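Workshop Tips: Getting Good Work from a Rented Robot Hand and Small Belt

By Mireille Tanguy

In our shop we sort and repack kitchen items which come back from markets. Since February we rent the bench sorting set from Grisumo, an arm with a hand and a short conveyor. The rent is 149 per month, with delivery and the first setup included. Several readers wrote to me to ask if it is worth the money and how to live with it in a small workshop. I put my tips together here, and my opinion of the service is mixed into them.

Before the delivery

Clear a table which is strong and does not move when you lean on it. Ours is 700 mm deep and I would not go smaller. Grisumo sends a plan of the holes by mail. Drill them before the technician comes, or you pay him for waiting. Our technician was Iolo Mostyn, very patient, and he explained everything to me two times without a sigh.

Ask also for the long power cable. It costs nothing extra, but it is not on the order form.

Feeding the belt

Put light things on the belt one after another, with a free space of 200 mm between them. Cups, small bowls and lids go well. A cup can travel standing or lying, but choose one way and stay with it during the whole batch. When we mixed both, the hand made many wrong grips and we lost half of the morning.

Very thin plastic is difficult. The fingers press it and it jumps away. For yogurt pots I lowered the grip force in the menu to level 2, and after this it was acceptable.

Where to put the bins

Keep the bins on the far side of the belt, so your own hands stay on the near side and do not cross the way of the arm. Use bins of different colors. It helps the people more than the machine – when somebody new comes, you say "the cups go to blue" and the training is finished. Mark the place of each bin with tape on the table, because after emptying they never come back to the same spot.

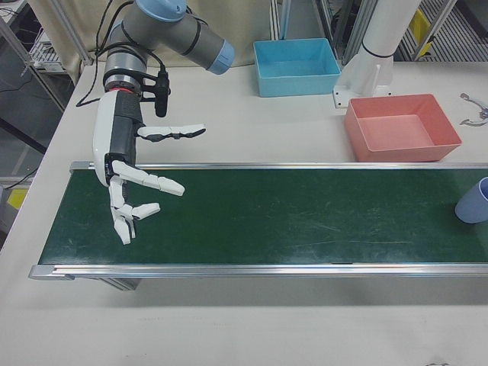

Cables

Look at the cables on the arm every morning. They should have enough slack for the arm to stretch completely, but they should not hang so low that they touch the belt. I use soft hook-and-loop straps. Hard plastic ties cut into the cover with time, and Grisumo charges for a damaged cable at the end of the rental.

Cleaning

Wipe the belt with a damp cloth and a drop of dish soap, then with a dry cloth. Do not use the green scrubbing pad. Small scratches do not disturb the work, but sticky dirt does. For the finger joints take a dry paintbrush, never water. Switch off first, please.

The service

Good: spare fingers arrive fast, and the phone help is a real person. Less good: the manual is translated badly, and the software update stopped our work for over 2 hours. My colleague Emrys Humphreys finds the rent too high for a shop which runs it only in the mornings, and for such a case I agree with him. We use it all day and we will keep it until the summer.

If you have a question about the bin layout, write it under this page. I answer in the evening.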